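Print this page | E-mail this page

Tosbridge Community Music School
String Band Class, Unit 4: Backup, Breaks and the One-Mic Setup

Bring your instrument, a tuner and a capo. We start playing at 7 p.m., so tune before then if you can.

1. Where the beat lives

Bluegrass has no drummer, and that is half the fun! The bass plays on beats one and three, mostly the root and fifth of the chord. The mandolin chops on two and four. Put those two together and you have a kick and a snare. The guitar sits in between with a bass note and a strum, and the banjo fills every gap it can find with eighth notes.

Try it with just bass and mandolin first. Hold a G chord for a full minute and listen to how much music is already happening. Then add guitar, then banjo, then fiddle. If the groove gets worse when you come in, play less until it gets better.

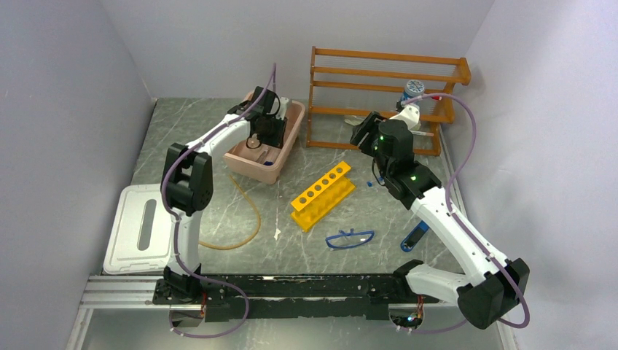 Fig. 1. Two robot arms at a marbled gray work surface.

2. The chop

Fret a closed chord (no open strings), strike it, and let the pressure off right away without lifting your fingers from the strings. You want a short "chk" with a little pitch in it. Most new players chop too loud and too early. Our practice track, "Pralleck Breakdown," comes at three speeds, and the fast one is 192 beats per minute. Please don't start there. It's a wonderful speed, and it will find every weak spot in your right hand.

3. Keys and capos

Singers choose the key. Everyone else adjusts, cheerfully. Guitar players like to keep their G shapes, so for a song in A put the capo on fret 2, and for B put it on fret 4. Banjo players do the same but must also bring up the fifth string by the same amount. Fiddle and mandolin players just learn the key — B feels strange for a few weeks and then it's great.
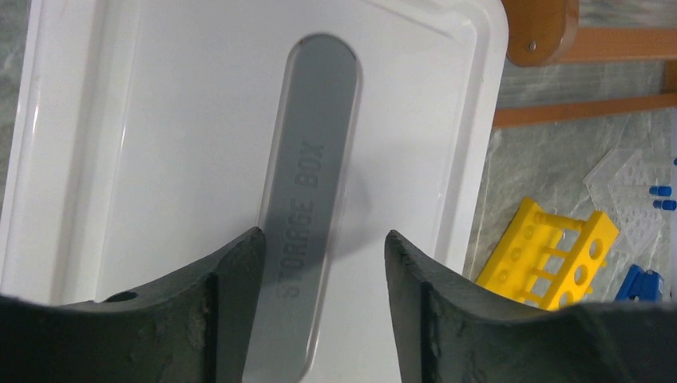
Fig. 2. Lid with raised "STORAGE BOX" lettering.

4. Taking a break

A break is your solo. For this class, play the melody. Find it on one string, then on two, then dress it up with a slide or a double stop. Start with pickup notes, before the singer's last line has completely died away, and hand it over cleanly at the end. Whoever is next should know they are next, so look up! 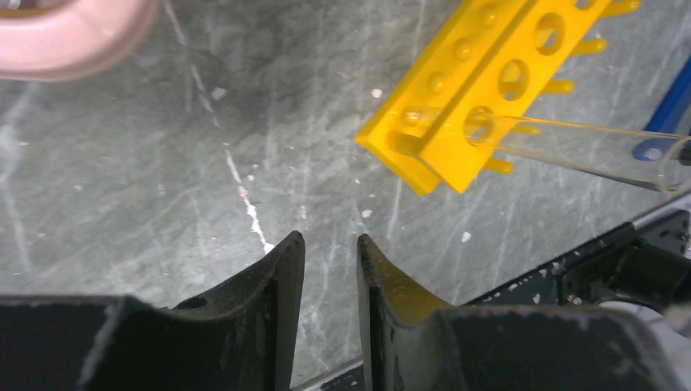 Couldn't we all just have our own mics, one student asked in May, so we wouldn't bump into each other? You certainly can, and plenty of fine bands do. But one shared microphone teaches you to mix yourselves. Lean in to get louder, step back to get softer. The Yurt, where we hold our end-of-term show, seats 200, and one good condenser mic carries a five-piece band there very nicely if the backup players stay quiet under the vocal.

5. Moving around the mic

Pick a direction of travel and stick with it. We go clockwise, seen from above. The singer stays near the center, the soloist comes in from the left, and the last soloist goes out to the right.

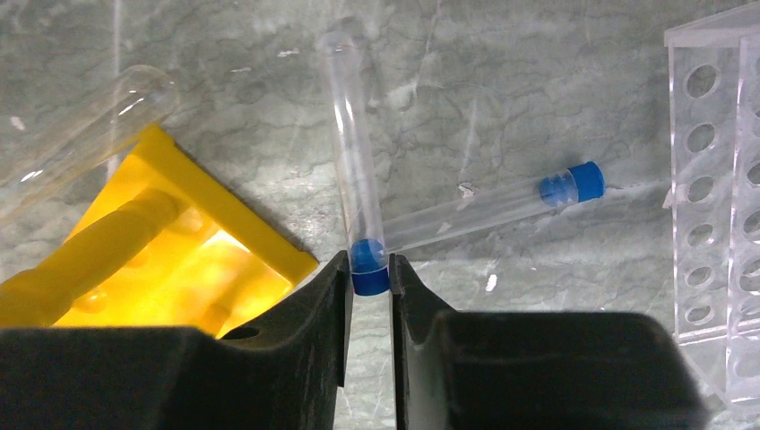

The bass stays put at the back. Fiddlers, mind your bow arm on the way in, and banjo players, watch the peghead. Walk it through without instruments first — it looks silly and it works.

6. For next time

Learn the melody of "Perkis Ferry" in G, no chords. Sing it if you can. Then listen to two recordings of any bluegrass song you love and write down who plays the backup fills behind each verse. The full class list has 11 tunes on it, and we'll choose our show set from those.

Tosbridge Community Music School | Contact the office | Copyright, all rights reserved | Back to top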